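4.2 The handing-over place

In the previous section we described how the members of a shared household talk about rooms. In this section we go down to a smaller scale and look at the places where small things are put down so that another member of the household can find them. We call such a place a "handing-over place". The term is ours. The people we interviewed used many other words, such as "the spot", "the corner", "where the post goes", or simply "there", accompanied by a movement of the hand.

The material comes from the 30 households in Climbridge and Irnstead which are presented in Section 3. In total 69 interviews were held in these households, most of them in the kitchen. The interviews in Climbridge were carried out by Yuk-lan Hung and those in Irnstead by Musyoka Khaemba. The two interviewers used the same guide, but in Irnstead the question about keys was asked at the beginning and in Climbridge it was asked near the end. We noticed this difference only after the fieldwork was finished. It may have had an influence on how long people talked about keys, and we have therefore avoided any comparison of the two towns on this point.

A first observation is that the handing-over place is seldom chosen. When we asked who had decided that the post should lie at the end of the counter, the usual reply was a short silence and then a guess. In several households two members gave different names. One man in Irnstead was sure that his sister had started it when she moved in. The sister told us, on another day, that the post was already lying there when she came and that she had only followed what she saw. Both of them spoke of the other as the more orderly person.

This agrees with what we said earlier about cleaning rules, but there is one important difference. Cleaning rules were often written down, and several households could show us an old list on the inside of a cupboard door. For the handing-over place we did not find any written rule. It was learned by making a mistake. A new tenant in a Climbridge house left the spare key in a drawer, where she believed it would be safe, and her housemates had to wait outside on a Saturday evening until she came home from work. Nobody was angry with her, as she told it, but the next morning the key was back beside the bread bin, and she understood from this where it belonged. She said: "They never told me. They just moved it."

To move a thing back without a word was the most common form of correction in our material. It is gentle, and the people who did it considered it polite. The people to whom it was done did not always agree. Some of them felt that they were treated like a guest or a child, and would have preferred to be told. We come back to this in Section 4.4, which deals with silence.

A second observation concerns the edges of the place. On a bare counter or table the handing-over place tends to grow. Letters come to lie beside keys, then a charger is added, then a bag of screws which belongs to a repair that has not been started, and after some weeks the household can no longer say which of these things are waiting for somebody and which have only been left. Many households answer to this by giving the place an edge: a plate, the lid of a box, a folded cloth or a tray. The type that came up most in conversation was a shallow rectangular tray with low walls, and a wooden one of this general form can be seen in Figure 2. Its walls are low enough that the hand does not need to reach down, and the people we spoke to valued this more than the look of the thing. A deep basket was spoken of less kindly. Things go to the bottom of it, and a letter at the bottom of a basket is, in the words of one retired bus driver, "a letter that never came". 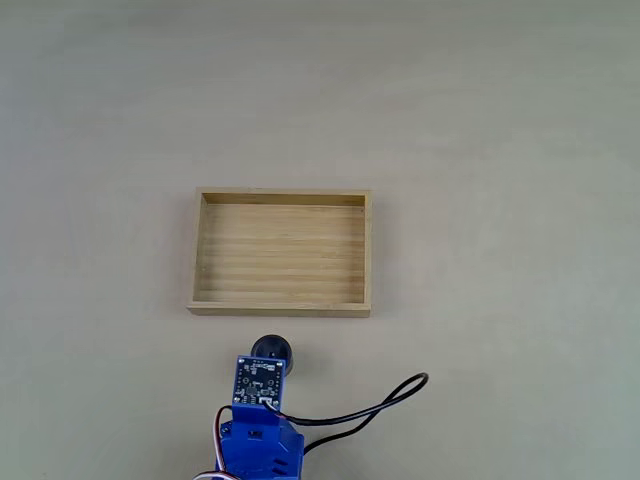

The edge also changes what can be said between housemates. When something lies inside it, the owner can be asked to take it away without any suggestion that she is untidy, for the request is about the place. When something lies outside it, the matter becomes more personal. A woman who shared a flat with two colleagues explained that she would never touch a thing that was on the open table, but that she felt free to go through whatever had been put "in the middle of the thing we have for that". For her the permission was given by the edge and not by the owner. Her colleagues, when we put this to them separately, were surprised. One of them had always believed that everything on the table was common, and that the edge was there only to stop coins from rolling.

Disagreements of this kind can exist for years and cause no harm. In the Massawe house, which is a large building in Climbridge where tenants change often, there were at the time of our visits at least three opinions about what it meant to put a bill in the handing-over place. For some tenants it meant that the bill had been paid and could be checked by the others. For some it meant that the bill had not been paid. One tenant used the place for both and wrote a small mark in the corner of the paper to tell the difference, but he had not explained the mark to anybody. The bills were nevertheless paid on time in most months. We asked how this was possible, and the tenants pointed to the fact that they meet on the stairs. The talk on the stairs repaired what the paper did not say.

A third observation is about time. The handing-over place has its hours. In households where people work in shifts it is looked at very early in the morning and again late at night, and in between it is hardly seen. A nurse in Irnstead told us that she could read the evening of the others from it when she came home: if the car key was on top of the letters, somebody had gone out after the post was brought in. She did not regard this as checking on anybody. She compared it to hearing the radio in the next room. Her housemate, who did not work shifts, had never thought that the order of the things could be read in this way, and said that he would now be more careful. We regret that our question had this effect, and in the following interviews we no longer repeated what another member had said unless we had asked for permission.

In households with school children the hours are different. Here the place is used most in the minutes before leaving, when forms have to be signed and money has to be found. Parents described these minutes with more feeling than any other part of the day. A father kept a pen tied to a string there and had replaced it many times. The pen was always taken, string included. His daughter knew very well where the pens were but did not want to say so in front of the interviewer.

We also met households which had no handing-over place at all. They were few, and it would be wrong to describe them as disordered. In one of them, a couple in the Clukness district who had lived together for a long time, each thing was given directly from hand to hand, or was hung on the handle of the other person's door. They explained that they had tried a bowl in the hall in an earlier home and that it had made them "lazy in talking". In another household the telephone had taken over this role. The members sent each other a photograph of wherever they had left the key, which could be anywhere, and the photograph was the place. This worked well until March, when one of them lost his telephone and the key was for some days known to be in the house and yet could not be found.

We do not wish to give the telephone more weight than it had in the material. Our notes from the home visits, which fill 200 pages, mention it mostly as one more thing that is put down with the others. But the example is useful because it shows that the handing-over place consists of two parts, an agreement and a surface, and that a household may keep the agreement while it gives up the surface. The opposite also occurs. In a house where the other tenants had moved out one after another, the last tenant still put her letters at the end of the counter every day, facing the door, so that a person coming in could read the names. She laughed when we asked her about it. All the letters were for her.

The use of the words "mine" and "ours" in connection with such places was less regular than we had expected from the first round of coding. The same speaker could say "our shelf" and, a moment later, "my shelf, where they put their things". We have kept both forms in the quotations and have not corrected them. Section 4.3 takes up these words in more detail and begins with the refrigerator, where the division between members was in nearly all cases discussed openly.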